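Shared Workroom, Godudari: Progress Report on Desks and Equipment
Prepared by Slavica Janevski for Edem Dramani, Pluvska Fund
March 12, 2019
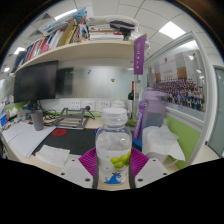 A desk along the trunking wall, with monitor, laptop stand, black mat and a plastic bottle.

1. Where we are

The grant is paying for the fitting out of the shared workroom on the upper floor at Godudari. At the last report the walls were painted and the room had power but no furniture. Since then the desks have been delivered and put together, the monitors have been set out and people have started to work there. The second stage, storage and lighting, has not begun. We are waiting for a revised quote from Radonjić and expect to have it before the end of the month.

2. Desks and surfaces

We chose desks with a pale wood-toned top. They are easy to wipe, although marks from mugs do show if they are left over a weekend. Each regular place gets a black desk mat. Babita Rana asked for the mats after the first week, when keyboards and laptops were sliding about on the bare tops, and they have made a difference. They also give people an edge to work to. Papers still spread out to the side, as they do on the desk in the photograph, and that will go on until we have somewhere to put them.

The desks stand slightly away from the wall so that plugs can be reached without moving anything.

3. Monitors and laptop stands

Most people in the room bring their own laptop and plug in to a shared monitor. We bought folding metal stands so that the laptop can sit next to the monitor at a similar height. They fold flat and can go in a drawer once we have drawers. At present they are left on the desks overnight.

We had planned to clamp the monitors on arms. Panagiotis Dumitrescu tried a sample arm on one of the desks and was not happy with how much the top flexed, so we have kept the stands that came with the screens. They take up more room at the back of the desk. The money set aside for arms, 2,000 in the original budget, has not been spent. We would like to move it to storage and ask for your agreement in section 7.

Monitors are to be switched off at the end of the day. People are mostly doing this.

4. Power and cables

The sockets are in white trunking along the wall behind the desks. The electrician tested all of them before the furniture went in and the certificate is with Ese Oyewole. There have been no trips or faults.

Cables are the weakest part of the work so far. The leads supplied with the screens are longer than we need, and the slack ends up on the desk top next to the stand. The photograph shows the usual state of it. We ordered cable trays to fix under the desks, but the supplier sent the wrong width and they have gone back. Zindik has offered a tray of the right size at the same price with delivery in two weeks. Until then we have asked people to leave the leads where they are and not to start bundling them with tape, which has already had to be cut off one desk.

5. Tidiness and day-to-day use

We said in the application that the room would be cleared at the end of each day. In practice this has been uneven. Used tissues, cups and drinks bottles get left out, and paper is the main problem. The cleaner does not touch anything on a desk, only the floor and the bins, and this is in the contract, so what is left on the top stays there.

Ese has written a short notice for the door. It asks people to take cups back to the kitchen, put bottles in the recycling and gather their papers before they leave. We did not want to ban drinks at the desks and do not think it would work. Bottles with a screw cap are preferred to open cups near the equipment, and the notice says so.

A larger recycling bin is needed on the landing. The present one fills before collection day.

6. Spending

Desks, mats and stands came in under the estimate. Electrical work was on budget. The stage two allowance of 3,000 for storage and lighting is untouched. Babita keeps the invoices and can send copies of any of them. One delivery charge is in dispute and has been left out of the figures until it is settled.

7. Decisions needed

We need your agreement to use the monitor arm money for storage. With it we could have a drawer unit at every desk and a shelf for shared paper. Without it we would fit shelves only.

We would also like to move the end date for stage two from the summer to October. Radonjić cannot give us fitters in July or August.

8. Next steps

Cable trays to be fitted by Panagiotis when they arrive. Revised quote from Radonjić to be forwarded to you. Notice to go up on the door this week. Larger bin to be ordered. Ese will collect comments from people using the room and these will be included with the next report.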